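4.2 Cleaning the underside of your mouse

Five minutes with a cloth is all this takes, and the difference when a grubby sensor comes clean is lovely — no more jumpy pointer!

You'll need a dry microfibre cloth, a cotton bud and a wooden toothpick.

1. Save your work, then turn the mouse over on a flat counter or desk.
2. Find the power switch and slide it to off.
3. Run the toothpick gently along the edges of the glide strips. Grey fluff loves to collect there.
4. Wipe the strips from end to end with the cloth.
5. Roll the dry cotton bud once around the sensor window, with hardly any pressure.

Caution: Never spray cleaner straight onto the mouse, and keep the toothpick well away from the sensor.

Note: Models differ in where the switch sits. On many it's right beside the sensor, so go slowly with the bud.

6. Switch the mouse back on and try it on a clean mat.
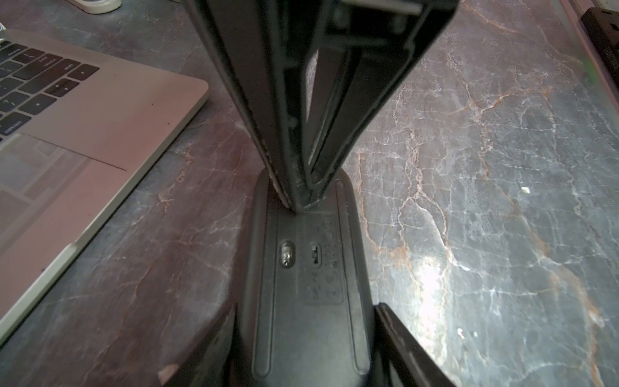
If the pointer still skips, wipe the mat as well and repeat step 5 with a fresh bud.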